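Setting Up and Checking a Power Strip at a Shared Work Table

Facilities Guidance, Sturkside Study and Work Rooms
Updated September 27, 2024

This page explains how to place, connect and check a power strip at any of the work tables in the Sturkside building. It applies to staff, tenants and visitors who bring their own equipment. Extension cords without a housing of their own are covered on a separate page.

Before you begin

Read the label on the underside of the strip. The maximum load is printed there in watts or amps. Strips issued by the front office are limited to 2,000 watts in total, and that figure applies to everything plugged in at the same time. Laptops, monitors, phone chargers and desk lamps fall well within it. Space heaters, kettles and portable air conditioners must not be connected to a strip in any room, whatever their rating.

Look over the full length of the cord. A strip with a cracked housing, a loose socket, a bent prong or a nick in the cord should be handed in at the front office, where it will be exchanged. Do not repair it with tape.

Step 1. Choose the position

Set the strip on a flat, hard surface with the sockets facing up. The tabletop is acceptable for short sessions and makes the sockets easy to reach. For a setup that will stay in place longer than 14 days, please ask for an under-table bracket. Keep the strip away from drinks, plants and open windows, and do not cover it with papers or clothing.

Step 2. Run the cord to the wall

Bring the cord off the side of the table nearest the wall outlet and let it hang down without tension. It should reach the outlet with some slack to spare. If it does not, move the table or request a longer strip. One strip may never be plugged into another.

Where a cord has to cross a walkway, use one of the rubber floor covers kept in the supply closet on each level. Cords may not be run under rugs or through doorways.

Step 3. Connect the equipment

Hold the strip steady on the table with one hand while pressing each plug in with the other. Plugs should sit flush, with no metal visible between the plug and the socket. Begin at one end of the row and work along it. Large adapters do best in the end sockets, where they do not block their neighbors. 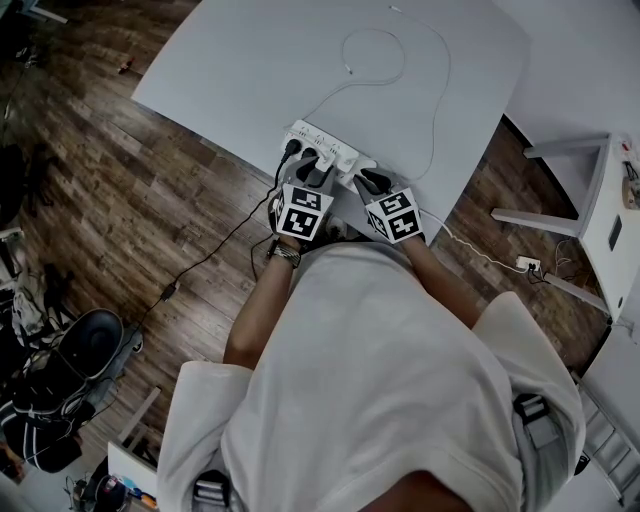
Cables with a small power box partway along their length need a little more attention. The box gives off heat in normal use and should lie in the open, on the floor or on the table, where air can reach it. It should not hang by its own cable, as the weight pulls on the plug and loosens it over time.

Thin charging cables may be left loose on the table while in use. When they are no longer needed, coil them in wide loops and fasten them with a fabric tie. Tight winding damages the wire close to the connector - the most common fault in cables returned to us.

Step 4. Clear the floor

Walk once around the table before sitting down. Move bags, stools and ladders away from any cable on the floor, and check that no chair leg or table leg is resting on a cord. The Kashindye Room is narrow, and users there are asked to keep all cables on the wall side of the table.

Step 5. Check and switch on

Turn on the strip, if it has a switch, and then the equipment. After a few minutes, place the back of your hand on the housing. Slight warmth is acceptable. If the strip feels hot, smells of burning or makes a buzzing sound, switch it off at once, unplug it from the wall and report it.

When you leave

Shut down the equipment first, then the strip, and then pull the wall plug by its body. Strips borrowed from the front office are due back within 7 days. Items left connected overnight will be unplugged during the evening round.

Routine inspection

All strips belonging to the building are inspected each November by Dennis Kaijage of the facilities office. Tenants who wish to have their own strips checked at the same time may register them with Brian Nzioka at the Wesombridge entrance desk. Inspected strips receive a dated label, which should be left in place.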